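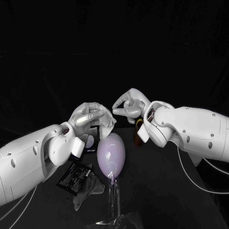 Esmont Contra Dance, May planning meeting

Minutes, typed up by me again

Where: the side room at Hennessy Hall, the one with the piano that doesn't close
Started: 7:10 p.m. (we said 7, I know)
Present: the usual dance crew, both callers, our sound person, the woman who runs the beginner lesson, two newer dancers who came to see what we argue about, and me with the laptop
Sent regrets: the fiddler, who had a wedding to play

Last meeting's minutes

I read out the parts that people had asked about. One fix: I wrote that we had agreed to stop playing recorded music during the break. What we agreed was to turn it down. Sorry about that! The person who makes the break playlist took it very well and I have changed the file. Everyone was okay with the rest.

The floor

We started with the floor and stayed on the floor for a long time, so get comfortable.

The hall had it refinished over the winter and it is gorgeous, but it's fast. Really fast. At the April dance several of us were sliding through our swings like it was a rink, and I personally ended up in the wrong set. The hall manager told us the new finish will lose some of its shine over the summer, and until then she would like us to please not put anything on it. No wax, no powder, and absolutely no rosin. I was asked to put that in here plainly, so: no rosin, please, even a little bit on your own shoes in the parking lot. It comes in with you.

Some of the younger dancers love it the way it is. One of the callers said she'll keep the first two dances smooth and slow so folks can find their feet, and save anything with a lot of balances for later on. I thought that was a good plan and so did most of the room.

We also talked about shoes. We've asked for clean, soft-soled shoes for years and the sign by the door says so, but the sign is behind the coat rack. It's moving to the ticket table. We'll keep the basket of loaner shoes too, and someone is going to go through it and throw out the ones that have no partner. I counted myself out of that job.

Money

Short version: we're fine. We have $908 in the dance account after paying the band and the hall for April. Our beginner lesson leader asked if that's good, and I said it's a bit better than this time last year, when we had the two snow cancellations and had to pay half the hall fee anyway.

Admission stays where it is, with pay-what-you-can for anyone who needs it. There was a long side conversation on whether the suggested amount on the sign scares people off. One of our newer dancers said it did make her hesitate the first night, and that she nearly went back to her car! So we're going to reword it with "pay what you can" in big letters at the top and the suggested amount smaller, underneath. She offered to letter it herself, and she has much nicer handwriting than the rest of us.

I also asked people to please bring small bills. Every month the cash box starts with a stack of ones and by the break it's all twenties.

The sound system

Our old mixer is on its last legs. It has that hum in the left channel, and channel three only works if you lean something on it. (In April it was a jar of salsa from the snack table.) Our sound person has been looking at a used Zallix board that belongs to a church across town. They've moved to something bigger and would let this one go for a fair price. He's tried it out with a mic and a guitar and says it's clean, simple, and light enough that he can carry it up the steps without help.

I was ready to say yes right there. One of the callers wanted to know first whether it would work with her wireless headset, which is a very reasonable thing to ask when you're the one wearing it. He thinks so but will plug it in and check. If the headset works, he's okay to go ahead and buy it. If it doesn't, we talk again in June. Agreed by everyone, no grumbling.

We spent a few more minutes on the monitors. The piano player can't hear the fiddle, the fiddle can't hear the piano, and both of them can hear the bass just fine. He's going to try putting one monitor on a chair instead of the floor. I have no opinion, I just type.

Bands and callers

June is booked. It's the trio from up the valley, and they're bringing a clarinet, which I am way too excited about.

July is Soso! They haven't played for us in ages, and the last time they did we had more than 60 people and had to open the back doors to get some air in. They'd like a real supper before the dance, so we need somebody to cook or somebody to host. Two people said they'd split it, and one of them has a screened porch.

August is still open. We went around and around on whether to skip it. Attendance drops, the hall is hot, and half of us are away at dance camp. On the other side, the people who aren't at camp would like something to do. In the end we decided to try an open band night, where anybody who plays can sit in, and our second caller will run it. If you've got a mandolin in your closet, get it out now. She'll send a tune list ahead of time and she promised to keep it to tunes most people know, in keys that are kind to everybody.
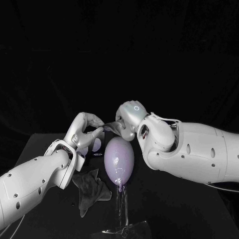 She also wanted me to write down that the open band will have one practice, on the Wednesday before the dance, at her place. Bring a folding chair and a music stand if you've got one. She has a dog who sings along with fiddles, so if that bothers you, sit at the other end of the room.

The beginner lesson

This was my favorite part of the night. The lesson has been running half an hour before the dance and a lot of newcomers arrive right as it's ending. Then they stand along the wall and look worried. The lesson leader has two ideas. One is to say on the flyer that the evening starts at 7, full stop, and go straight from the lesson into an easy first dance with no gap. The other is to ask our regulars to come out for the lesson too, so each new person gets to dance with somebody who knows what's going on.

The first idea we liked right away. The second one got some foot shuffling, mine included, as I am usually eating a sandwich in my car at that hour. But she's right. It's so much easier to learn a swing from someone who can already do one! I've put my name down for June and three others did too. We'll see how it goes.

She also brought up role names. We've been calling larks and robins for a while now and it's working, but a few people still mix them up (me, in the second half of any evening, when my brain has gone home). She'll make a little poster with left and right on it for the wall by the stage.

Flyers and getting the word out

We have a ridiculous number of flyers. A printer's mix-up last fall left us with 3,000 instead of the 1,000 we'd ordered, and they only charged us for what we asked for, so we can't complain. The trouble is that they say 7:30 for the dance and don't mention the lesson. We talked about stickers, we talked about a rubber stamp, and then someone asked if we couldn't simply write on them by hand while we're sitting around at the break. We'll try the stamp first.

Places that will put up a flyer: the library, the food co-op, the laundromat on the corner, and the yarn shop. The coffee place has taken its board down. If you know somewhere with a bulletin board that people really read, tell me and I'll drop a few off.

Somebody asked about doing more online. We do have the email list and I send it out the week before, but I'll admit it has been the same email with a different band name for a long time. One of the newer dancers said she found us by searching for things to do in town on a Saturday, and the page she landed on still had our old hall on it. Yikes. I'll track that down and get it changed.

Snacks

Snacks have been heavy on cookies. There's nothing wrong with cookies! But a couple of people asked for fruit or something salty, and last names A through M are going to bring non-sweet things in June, with the rest of the alphabet doing it in July. Please take your bowl home after the dance. There's a blue one with a chip in it in my kitchen and I would love to give it back.

We also need more water out on hot nights. The hall has a big jug we can borrow, it just needs to be rinsed first. Bring your own cup if you remember.

Odds and ends

The fans. We own two and one rattles. It can be heard over the slow waltz. Our sound person has asked to be the only one who turns it on and off, and we gave him that honor gladly.

Parking. Please leave the spots by the side door for the band and for anyone who has trouble with the hill.

Fragrance. We had another request to go easy on it, and I said I'd put it in the email.

The last waltz. One dancer asked if we could have two. The callers said they'd think about it, and looked at the clock, and so did I.

Things people said they'd do before June

Sound person: try the headset with the Zallix board, chair under the monitor
Lesson leader: left and right poster
New dancer with the nice handwriting: admission sign
Second caller: August tune list
Me: email, the web page with the old hall on it, moving the shoe sign, finding a stamp

Next meeting is in June, same room, 7 p.m. If you want something talked about, send it to me ahead of time or grab me at the break. We finished at 8:45 and stacked the chairs.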